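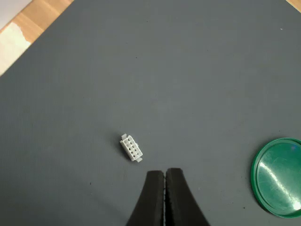

A white eight-cavity connector housing on a gray work mat.

Gundberg to sell connector housings singly

Gundberg will sell its white plastic connector housings one at a time from November, ending a minimum order of 487. Repair shops have heard promises like this before, and product lead Katalin Vida does not ask them to cheer. "We said it once and then didn't do it," she said. "Judge us when the parts arrive." Crimped pins are still sold separately, in bags of 1001, a number Vida could not explain.

Recent releases
Orgate closes its parts counter
Nistach names Csaba Szűcs head of sales
Boonyarit revises its returns policy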